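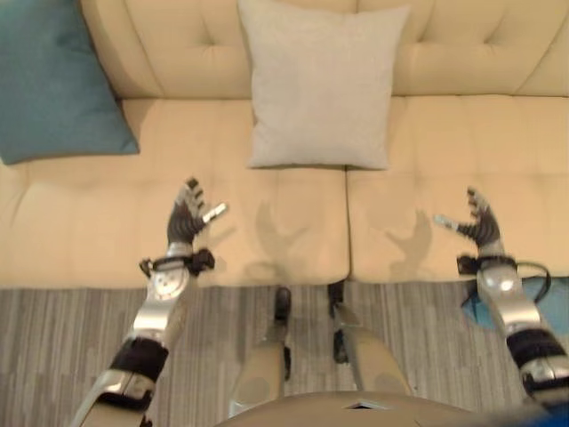

September 6, 2020

By Maiara Teixeira

Print this article
E-mail this article

The throw pillow has a bad reputation among people who think of themselves as practical. My brother-in-law, Tobias Ostrowski, moves them all to the floor before he sits down, and he does it with the expression of a man clearing snow. I have heard the same complaint from readers. They say pillows are clutter, they slide, they have to be put back every night, and they are sold to us by people who want us to change them every season.

I agree with some of that. I still think a sofa should have two, and that putting them back in the evening is worth the minute it takes.

The number matters. In July I visited a furnished apartment that had nine pillows on a sofa meant for three people. There was no way to sit on it without first deciding where the pillows would go, and the coffee table was already full. That is a display, and it belongs in a shop window. Two pillows leave room for the people. One person can put one behind the lower back, the other can lean on the arm, and when they get up the whole job of tidying is picking up two things.

I bought mine at Gendness, the home store on our main street, during a sale. One is gray and has a coarse weave. The other is blue and fuzzy, and my daughter claimed it the day it came home. They don't match. The saleswoman tried to talk me into a set of four in the same fabric, and I am glad I said no. A matched set looks wrong as soon as one piece is washed more often than the others, and one piece always is.

Most of the argument against pillows is really an argument against tidying. Ronaldo Lins, a neighbor who taught shop class for years, told me he stopped straightening his living room when his kids were small and never started again. His view is that a room people use should look used. He has a point, and I have spent pleasant evenings in his house. I have also spent part of those evenings sitting on a remote control.

A sofa is a place where things collect. When I pull up the seat cushions on mine I find pens, hair ties, crackers and once a library card we had already paid to replace. None of that gets found if the cushions are never touched. Setting the pillows up at night is what gets me to look at the rest of it. I push the seat cushions back where they belong, run a hand along the gap between them, brush off the crumbs, and stand the pillows against the back. Then I turn off the lamp. If I skip it for a week, the job stops being a minute and turns into part of a Saturday morning.

I will say something about tufting too, as I get letters about it. A tufted back looks good and it holds its shape, but the buttons sit in little hollows, and the hollows catch dust. Pale upholstery shows it sooner than dark. People hear this and decide against a light sofa, which I think is a mistake. Dark fabric gets just as dirty and lets you ignore it. The brush attachment on an ordinary vacuum handles the hollows well enough if you go over them every couple of weeks. You don't need the special tool that Brirka sells for 33 dollars. I tried it and gave it away.

What I would spend money on is the insert. A cheap pillow goes flat by winter and then it slides down and lies there, and that is where the complaint about sliding comes from. A full one stands up by itself against the back of the sofa. Buy the insert a size larger than the cover. The covers can come from anywhere, including the remnant bin, where I have found good fabric for very little.

My sister Jussara Barros, who is married to Tobias, has kept two pillows on their sofa all through his campaign against them. He moves them to the floor and she puts them back. I asked her if it bothered her, and she said it took less time than discussing it. The last time I was over there, he had fallen asleep during the ball game with one of them under his head - the green one, I think.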